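Marietjie Mabuza
12/17/23

Right, it's that time of year again and I've just done the whole of my mum's old button tin and the two shoeboxes that live with it, so you're getting a thread about keeping things. Get a cup of tea. 1/

Background for new people: my mum never threw anything out that could fasten, hang, hook or lock. When she moved to the flat in Brurnau in June I got the tin, the shoeboxes and a carrier bag of what she called "bits for later". I said I'd sort them in a weekend. Ha. 2/

The tin first. 270 buttons, and yes I did count them, because my sister bet me there were over 500 and I wanted my tenner. She says the tiny shirt ones should count double. They shouldn't, Lindiwe. 3/

Best of the buttons: a set of 11 green glass ones off a coat I can just about remember her wearing to school concerts. There must have been a twelfth. I've been through the lining of everything she owns and I'm still cross about it. 4/

I asked her about that coat on the phone and got a 40 minute story about the bus to Drusent, a man with a goose in a basket, and a job interview she walked out of. The coat came into it at the very end. She'd given it to a cousin and kept the buttons, and the cousin had to close it with safety pins all winter?? 5/

This is my favourite thing about going through old stuff with someone, by the way. You ask a dull question about a button and you get the goose. If your parents or grandparents are still around, ring them up with something small in your hand and ask. Don't ask about "the old days", they just go blank. 6/

OK, sorting. I tried doing it by colour, which looked lovely for one evening and was useless after that. Nobody goes looking for "a brown one", you go looking for a coat button or a cuff button. So it's by size now, in old jam jars, with the fancy ones kept apart. 7/

(The jars are from Castellanos, the deli on the corner. Their olives are too salty but the jars have really good lids. I've been eating salty olives since August for this.) 8/

Shoebox one was hooks, eyes, press studs, suspender clips and a paper bag of curtain rings. I kept the press studs on their cards because the cards are so pretty, and the curtain rings went to my neighbour, who is doing up her back bedroom and was far too pleased about it. 9/

Shoebox two is the odds and ends of jewellery. No diamonds, sorry! Mostly clasps, single earrings, and chains that have got into such a state you'd think they'd been knitted. I've learned a few things about tangled chains this month so here you go. 10/

Do it on something soft and flat, sitting down, in daylight. A bit of baby oil on the worst knot and two sewing needles, and you ease it open from the middle – never pull the ends. Put the radio on. If you catch yourself swearing at it, go and do the washing up and come back. 11/

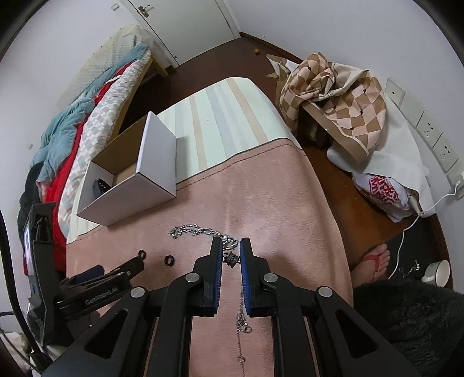 Little padlock charm on its silver chain, with a fair bit of tangle in it. And two small black rings on the blanket.

I love a padlock charm. I had one on a bracelet when I was 13 and I was convinced it made me mysterious. I wore it with a Boltent tracksuit top zipped right up to the chin, so you can imagine. 12/

What to keep and what to let go: I gave myself one jar for "no use at all but I like it". When it's full, something has to come out before anything goes in. It's been full since Tuesday and I've already cheated with an egg cup. 13/

The rest is going to the school craft cupboard. They asked for 100 buttons for the Year 4 snowmen and they're getting a lot more than that, so some of those snowmen are going to be very smartly dressed. 14/

The carrier bag of "bits for later" I haven't opened. It rattles. It's on top of the wardrobe and it can stay there until after Christmas. 15/

Now tell me what's in yours. Everybody's got a tin. And if anyone has a single green glass coat button, four holes, size of a 10p, PLEASE get in touch. 16/16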